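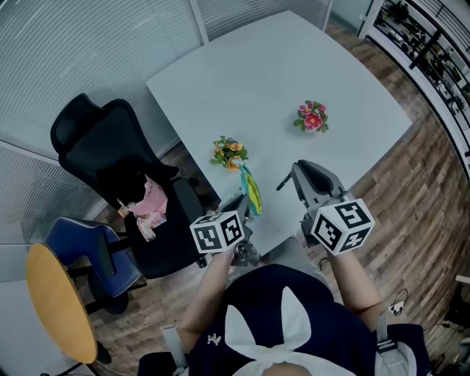 Handheld pair with the marker cubes on, flower task, view from above.

Thread: Handheld grippers or leader arms for a flower arranging task?

kulon_bench
August 12, 2018
Starting a new thread because the old one drifted into motor drivers. Photo is our current setup. One gripper in each hand, a cube with printed markers on each one, artificial flowers on a white table. The task is to pick up a bunch, bring it to the other hand, turn it, and set it down standing up. The robot has two arms and parallel jaws that match the handhelds closely enough.

I have 70 demonstrations done this way and 20 done by remote control with leader arms. The remote ones took far longer per run and three of the people I asked gave up on the handover. The handheld ones go quickly but I lose the cube pose more often than I would like, mostly during the turn.

Before I record more I want to pick one method and stay with it. What would you do?

mbarrow
Handheld. Get the numbers up first. You can throw out bad runs later if you have plenty of them. With leader arms you will be at 20 for a month.

Gillel_user
I would go the other way. When you hold the gripper in your hand your wrist does things the arm can't do. You don't notice it while recording. Then you replay it and the arm hits a joint limit halfway through the turn. With leader arms you can only record what the robot can reach, so every run you keep is a run that plays back.

We did a cup hanging task both ways. Replay success on the handheld set was poor until we filtered it, and after filtering we had less than half left. I count that time too.

mbarrow
That's a filtering problem. Run the inverse kinematics on every demo the same day and tell the person what went wrong. People learn the limits in one afternoon. Mine did.

Gillel_user
Some did. Some of ours never did. It depends a lot on who is holding the grippers.

tessellate
What are you tracking the cubes with? One camera above, or more than one? In the photo the cubes sit right above the hands. If the person leans forward I'd expect the head or the sleeves to get in the way of anything behind them.

kulon_bench
One camera overhead and one off to the side. The side one was added in February and it helped with leaning. It doesn't help when the two cubes come close together for the handover, because one blocks the other from the side.

Reynaldo Calimlim
I set up a similar station at Bimine, so a few practical things.

Print the markers matte. Glossy prints wash out under ceiling lights at certain angles, and the turn is where you will hit those angles. If your dropouts are mostly in the turn I would check this before anything else.

A white table with white cubes is fine for the detector as long as there is a white border around each pattern. It gets harder when you overexpose. Bring the exposure down until the tabletop looks light gray in the camera feed. It will look too dark to you. Leave it there.

Check that each cube is rigid on its gripper. Hold the gripper still, push on the cube with one finger, and watch the pose. If it moves, fix the mount and redo the calibration. We recorded two days of data with a loose screw and had to drop all of it.

As for the method, I use both. Handheld for the bulk, leader arms for the part where the two hands meet. That is where the arms can collide and where a person with free wrists takes shortcuts.

mbarrow
Mixing both sounds like the worst of each. Now you have two motion styles in one set. Leader arm motion is slow with pauses in it. Handheld motion is fast and smooth. The policy has to learn both and it will pick the pauses at the wrong time.

Reynaldo Calimlim
It was a problem until I resampled by distance traveled and dropped the time spent standing still. After that the two were close enough. I wouldn't mix them raw.

Gillel_user
Resampling by distance loses the grip timing though. If the jaws close while the hand is still, you have just deleted the grasp.

Reynaldo Calimlim
You keep any sample where the jaw width changes. I should have said that.

oldservo7
I don't like artificial flowers as a task object for a first attempt. They bend, the petals catch in the jaws, and the leaves hide where the stem is. If the goal is to compare two ways of teaching, use a block. You will be measuring the flowers as much as the method.

kulon_bench
The flowers are the job. The people paying for this want bunches placed in a row and they don't care about blocks. I did blocks first and both methods worked, so the comparison told me nothing.

oldservo7
Fair enough. Then at least fix the start positions. Tape marks on the table or a printed mat.

kulon_bench
I want the starts to vary. The bunches won't be in the same place on the real line.

oldservo7
Vary them on purpose, then. Make a list of start positions and go down it. When people put things back "at random" they put them in the same few comfortable places near their dominant hand. Plot your first grasp points and look.

kulon_bench
Plotted them. You're right, there is a big cluster to the front right and almost nothing at the back of the table. I'll make a list.

tessellate
Does the person sit for all of it? I got better reach coverage with people standing. Seated, they don't go to the far side unless they have to, and when they do the elbows lock and the motion gets jerky at the end.

kulon_bench
Seated so far. The arms are mounted low and I wanted the view to be similar. I can try a few standing.

Xu
Question from someone newer to this. Why do you need the cubes at all? Can't you get the gripper position from a camera mounted on the gripper?

tessellate
You can, and people do. It needs texture in the background to track well. A big plain white table gives it very little to hold on to. With cubes you get a position relative to a fixed camera and errors don't build up over the run. The cost is the blocking problem kulon is having.

Xu
Thanks. So would a patterned tablecloth fix it for the other method?

tessellate
It would help. Then you have a cloth in every training image, so use the same one on the robot.

mbarrow
kulon, what is your dropout rate in real numbers? "More often than I would like" could be anything.

kulon_bench
On the last run I checked closely there were 998 frames. The right cube was lost in 20 of them, the left in 7. Almost all of the lost frames on the right come in one stretch during the turn. The rest are single frames.

mbarrow
The single frames don't matter. Interpolate and move on. The stretch does matter, because interpolating a turn gives you a straight line through the one part you care about.

Reynaldo Calimlim
Agreed on that. One stretch in the same place points to lighting or blocking. Cover the ceiling light over that side with a sheet of paper, record five runs, and compare. It costs you ten minutes.

Gillel_user
And run the arm replay on the ones you already have before recording anything new. If most of the 70 play back without a limit fault I'll drop my objection.

kulon_bench
Did both today. The paper over the light took the long stretch away in four out of five runs. The fifth still had it, and there I could see on the side camera that the left hand was in front. So it was mostly glare, plus some blocking.

Replay: 41 of the handheld runs go through clean. The others fault in the wrist, nearly all on the left arm, nearly all in the turn. So Gillel_user has a point and so does mbarrow.

Gillel_user
41 is better than I expected. The left arm thing is worth looking at. Is the base on that side rotated the same as the right, or mirrored?

kulon_bench
Same as the right. Not mirrored.

Gillel_user
Mirror it and run the replay again in simulation before you touch a bolt. I think a good part of those faults will go away.

mbarrow
Still say handheld.

kulon_bench
Going with handheld for now, matte prints on order, start positions from a list. I'll keep the leader arms set up for the handover and decide on that part after the left base is sorted. Simulation with the mirrored base is running now and I'll post the count in this thread.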